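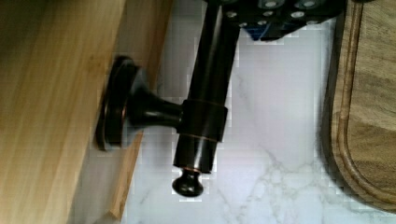 2026-06-28
Notebook, Brurnomora kitchen bench
S. Imhof, with V. Zwahlen on the second workstation

Good day! Writing while it's fresh, and while Valentin is still re-running the morning logs.

Question on the whiteboard since December: can the arm do the kitchen chores yet, meaning the boring ones, start to finish, with one of us sitting on our hands? Still no for the whole list. But a couple of items moved today and I'm really pleased with them.

Started on the bronze wall-mount rod, the one with the knob finial. I've been dreading it. It's dark, it's glossy, and every bit of shine along its length looks like an edge to the depth estimate. The old Sastry planner kept wanting to close on the highlight, which slides up and down the rod as the wrist moves, so the wrist chases it. Lovely to watch if you have nothing else to do.

New planner build takes the wrist view and fits the whole rod as one line, then picks a grasp point up high, well clear of the collar. 20 tries, 19 clean closes. The bad one came in too steep and one of the fingertips rubbed the wood edge strip. No mark on the wood, small scuff on the finger. I'll take that any day.

What still isn't good: pulling. The arm has no feel for when a thing is fixed to a surface and when it's free to lift. It got the rod nicely and then tugged, and the force limit had to stop it (limit did its job, thank you Valentin for talking me into the lower number). A person knows from the look of the backplate that this part stays where it is. We need that as a check before any lift, probably a very small test pull and then wait. Writing it down so I don't argue myself out of it tomorrow.

Also moved the cutting board further from the wall mount than I had it last week. The gripper body is wider than I think it is, every single time.

Then the full counter, which we call Skumar after the layout file.

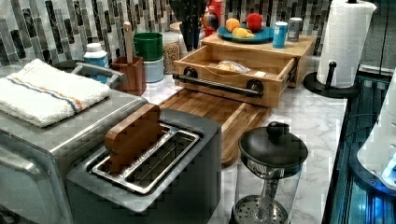 3 min read

Crowded on purpose. Valentin wanted a counter that looks like a counter, and he's right, because the tidy one was flattering us. Toaster up front with the wooden tongs (or whatever we're calling that piece, it holds toast) standing up in the slot, bread drawer pulled open behind it, fruit plate up on the riser, French press in the near corner waiting for someone to clip it with an elbow.

Chore by chore, as it stands tonight:

Bread drawer, closing. Works! The long black bar handle is a gift, the fingers can land almost anywhere on it. It pushes with closed fingertips and follows the drawer in. Twice it went in crooked and bound up against the side of the riser, and both times it backed off and straightened out by itself. I may have clapped.

Bread drawer, taking the bread out. No. The clear bag is awful. Wrist view sees the bread, plans a grasp on the bread, arrives, gets a pinch of plastic and lifts that. Sometimes it holds, and then the whole thing swings. I don't want to call that a success even when it lands on the board. Valentin does want to, we have agreed to disagree until we've written down what "done" means.

Fruit back on the plate. Works, and the Cukier fingertips earn their keep. The apple is easy. The lemon lying in front is harder than it looks since it rolls off its long side when touched, so the approach now comes straight down. Best run of the day had all the fruit put back in 24 seconds, and I could do it faster with a mug of coffee in my other hand, but still!

Folding the striped towel. We left it folded on the toaster oven and only asked the arm to lift it off and set it down still folded. Half credit. It comes up by a corner and opens. Valentin thinks we should go in under the fold with one finger, like a spatula. I think so too, but the oven top is brushed metal and the finger chatters on it. Needs a softer tip.

Tearing off a paper towel. Not attempted. A full roll on a round base wants to spin and walk at the same moment, and one arm can't hold and tear. Parked until the second arm is mounted.

French press, moving it out of the way. Only with me hovering. Clear glass, same old story, and the planner mostly steers by the black lid and knob. Lifting by the knob is wrong, obviously. I've marked it as a keep-away object until we have a proper grasp for it.

So, which chores would I hand over at home right now? Closing drawers and putting fruit away. My mother would laugh. But in December the arm couldn't find the drawer handle with the tile wall behind it, and today it went to the handle without a fuss and then recovered from a stuck drawer with neither of us touching a key. I find that terrific.

For tomorrow:
- small test pull before any lift, Seraina
- replace the scuffed fingertip and try the soft one on the towel, Seraina
- write one page on what counts as done for the bread bag, Valentin (and let me edit it)
- re-run the rod with the bench lamp moved, highlights will land elsewhere

Logs are copied over. Arm parked, e-stop in, toaster unplugged.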